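4. Material and procedure

4.1 The two shops

The study was carried out in two shops which sell imported food to private customers. The first, Kinudeo, lies in the old part of Lelstead, close to the bus station, and has mostly Japanese goods: rice, noodles, miso, soy sauce, tea, pickles, sweets and a small freezer with fish and dumplings. The second is the Dellum shop, which has the same owner but stands in a newer shopping street and has a wider choice of goods from other parts of Asia. Both are supplied by the wholesaler Sundqvist, and both keep their prices in the same till system. For us this was of great help, as an item has the same article number in both places and its price history can be followed without guessing.

We chose these shops for a practical reason also. The owner had already decided to hold a spring sale in March, before we made contact, and she allowed us to follow it on the condition that we did not ask her to change anything in it. The sale therefore has some features that a researcher would not have planned. The discounts were of different depth for different kinds of goods, and a few items were taken out of the sale early when the stock was finished. The sign in the window of the Dellum shop was also changed in the middle of the period, from a handwritten one to a printed one. We return to the last point in Section 6.

The question which we put to the material is a narrow one. Earlier work on sales in food shops has mostly looked at how much more is sold during a discount. We ask instead what happens to the items which a customer had never bought before. Does a person who tries a new miso at a low price come back for it at the full price? The shopkeepers we spoke with had strong opinions about this, and their opinions did not agree.

4.2 Receipts

The main source is a set of 500 receipts linked to the loyalty card of the shops. The card is made of paper and has a printed number, and the customer shows it at the till to collect points. No name is stored together with the number. The receipts cover a period of 13 weeks, beginning before the sale and ending well after it. A receipt was taken into the set only if the same card number appeared both before and during the sale, so that we could say what was new for that customer and what was not.

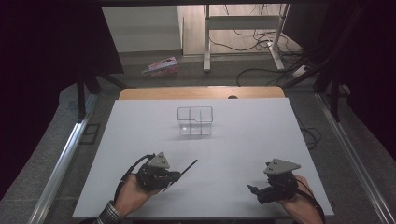 What counts as a new item needed more thought than we had expected. A customer who always buys a small bottle of soy sauce and then takes the large bottle of the same brand has not tried anything new in our sense. A customer who moves from light to dark soy sauce has. Between these clear cases there are many which are less clear. Is a sencha from another region a new product, or the same product with another label? We decided to follow the shelf groups that the shop itself uses, and to treat an item as new when it came from a shelf group where the customer had bought nothing earlier in the period. This makes our measure strict. It surely misses some customers who felt that they were trying something new, but we preferred to miss these than to count every change of package size.

Goods sold by weight were left out. The till prints them only as "counter", and it is impossible to know afterwards if the customer bought pickled radish or seaweed salad. This is a loss, for the staff told us that many people are brave at the counter, where one can ask for a taste first.

Gift boxes were a separate problem. In the sale there were boxes with tea and sweets at a lower price, and a customer who buys one may never eat anything of it. We kept the boxes in the material but marked them, and all results in Section 5 are given with and without them.

4.3 Coding

The receipts were coded by two persons, Lucyna Makowska and Arvid Granström, who worked separately and compared their lists afterwards. Each line on a receipt was given one of the codes "known", "new", "box" or "unclear". When the coders did not agree, the line was discussed with Torunn Amundsen, who has worked in food retail and knows how such goods are usually placed. Most disagreements were about sauces. The group "sauces and dressings" in the till system is very large and holds things which a cook would never mix up, such as ponzu and sesame dressing. We considered splitting the group and finally did so, before any results were calculated.

A smaller matter was the spelling of article names. The same product could appear in the till as "udon frz", "frozen udon" or only with the name of the maker, depending on who had typed it in. These were corrected by hand with the help of the article number. Where the number was missing too, the line got the code "unclear" and was not used.

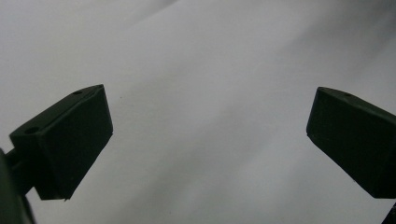
4.4 Talks with customers and staff

Receipts tell what was bought but say nothing of why. Senad Dervishi therefore held short talks with customers at the exit of both shops during the sale. He asked three things: if the customer had come because of the sale, if there was something in the bag which he or she had not bought before, and how the choice was made. The talks were not recorded. Notes were written directly afterwards, and the customer was shown them if he or she wished.

Many customers found the second question difficult. They looked into the bag and began to tell about the meal which they planned to cook, and only in this story did the new item appear. One woman said first that she had bought "only the usual", and then took out a packet of dried tofu and asked Senad if he knew how long it should be soaked. We learned from this to ask about the meal first. The order of the questions was changed after the first day in each shop, and the answers from the first day are used only as background.

With the staff we had longer talks, in the back room after closing time or by telephone. They were asked which items they believed that people tried because of the price, and which they believed would be bought again. We wrote down these guesses before we had seen any receipt from the period after the sale. In Section 5 they are compared with the receipts. The staff were told that we would do so, and they seemed to look forward to it more than to fear it.

4.5 Placement of the goods

A low price can only work if the customer notices it. We therefore made notes on where each sale item stood: at eye level, at the bottom, at the till, or on the special table near the door. In the first shop the table was filled again several times a day. In Dellum it was filled in the morning, and late in the afternoon it could look rather thin.

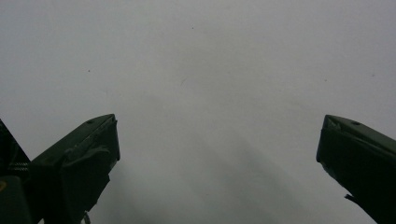
The thin table turned out to be interesting for our question. Makowska noted that customers in Dellum stopped at it even when few goods were left, and that they took up single packets and read the back side of them, something which was less common at the full table in Lelstead. One explanation is simple contrast. On a pale and smooth background such as the one in Figure 3, even a handful of tiny specks can be found by the eye, while the same specks would be lost on a busy pattern. A packet of rice crackers which stands alone has a similar advantage over one that stands among its neighbours. Another explanation is that a thin table tells the customer that others have already bought, and that the goods must therefore be good. Our notes cannot decide between the two. We mention the matter mainly so that the reader knows that placement was unlike in the two shops, also when the goods and the prices were the same.

Figure 3. Pale background, seen from close range.

We did not try to measure how long people stood at the table. It would have demanded a person beside it during the whole day, and the shop in Dellum is so small that such a person would have been in the way. The notes on placement were made at opening time and again before closing, and what happened in between is known to us only from the staff.

4.6 Limits of the material

Customers with a loyalty card are surely more faithful than others. A person who comes once, during the sale, and never returns is not in our set, although such persons are of interest to any shopkeeper. The owner believes that they are many, and we have no reason to doubt her.

A card can also be used by more than one member of a household. If a daughter buys instant ramen on her father's card, it will look as if the father has tried something new. In the talks at the exit several customers mentioned that they shared a card, and we assume that the same is true for the receipts. We have not found a way to correct for it.

Finally, the spring is a time when many people cook differently from in the winter — less soup, more cold noodles — and a part of what we call new may only be the change of season. Vidar Sjögren suggested that we compare with receipts from the spring before, when there was no sale. The old till system did not store card numbers, so the comparison could be done only for the shop as a whole and not for single customers. It is reported together with the other results in Section 5.4.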